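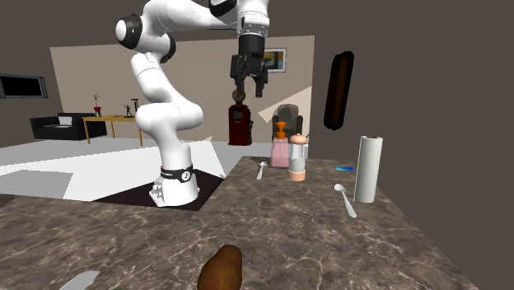 White arm, marble-patterned countertop

I promised to write how the mugs went. For my aunt's retirement I wanted to give something with a picture on it, and my friend Maysoun Tannous told me to try Flokalitz, a small print shop in Tollport. You send them a photo and they put it on a mug, a cushion or a puzzle. I chose mugs, 11 of them, one for each cousin and the rest for her colleagues.

My first photo was too small. The shop wrote back the same evening and asked for a bigger one, so I had to search in my old computer until I found the picture of my aunt with her dog Lu at the lake. I cropped it myself – this I would not do again, because the left ear of Lu is missing on every mug.

The package came on Tuesday. Two mugs had a small scratch near the handle, and they sent new ones without discussion. The colors are a little darker than on my screen, but my aunt did not mind. She drinks from hers every morning and has already asked if they make the same on a plate. I wrote to them, and they do, but only from November.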